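Tuesday, ten to six. Pascual Rivadeneira had the bowl and he had the chips and that was it, that was the whole party.

Eighteen people coming. Maybe. Dreda had said eighteen, but Dreda said things.

He put the bowl down in the middle of the table. Moved it left. Moved it back. It was his mother's bowl, the clear one, brought over from the Rutherford Street apartment wrapped in two sweaters, and on the bus he'd held it in his lap the whole way like a cat. Now it looked small. In her kitchen it had been huge, it had held everything — popcorn, limes, car keys, the mail she didn't want to open.

His phone buzzed. Dreda.

Running late. Do we have plates

We did not have plates.

He typed yes.

Okay. Plates. There was a store on the corner, the Uvitz, open till six, and it was what, eight minutes to now. He could run. But somebody might come while he was out and find the door locked and go home, and then it would be seventeen. He stood there with his coat half on. One sleeve. The carpet still had lines in it from the vacuum and he didn't want to walk on it more than he had too. 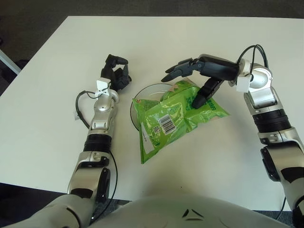
Chips don't need plates. He said it out loud. You put your hand in the bowl, you take some, you're done. Green bag, the good kind, her kind. She used to fold the top over twice and put a clothespin on it and then eat the whole thing anyway, standing up, by the sink, telling him about the Vundar plant and the women on the line and who was mad at who. Thirty minutes of that. He never listened. He'd give a lot to know now who was mad at who.

He took the coat off again. Three minutes gone, just like that.

Should there be music? She'd have wanted music. Or she'd have said turn that down, I can't hear Pilar. One of those.

Buzz.

Your aunt is with me. Also her neighbor. Also the neighbors kid

So twenty-one. Twenty-one people and one bag of chips. He started to laugh and it came out wrong, and he sat down, got up, went to the window. Headlights coming in off the road. A car, then another one right behind it, then a van with the Vundar sticker still on the bumper, and it was the women. It was all of them, it had to be, climbing out in their good coats, and every one carrying somthing covered in foil.

He ran for the door — forgot the key, ran back, got the key.

"Is this it?" one of them yelled from across the lot. "Pascual? Honey, is there a table?"

"There's a table," he said.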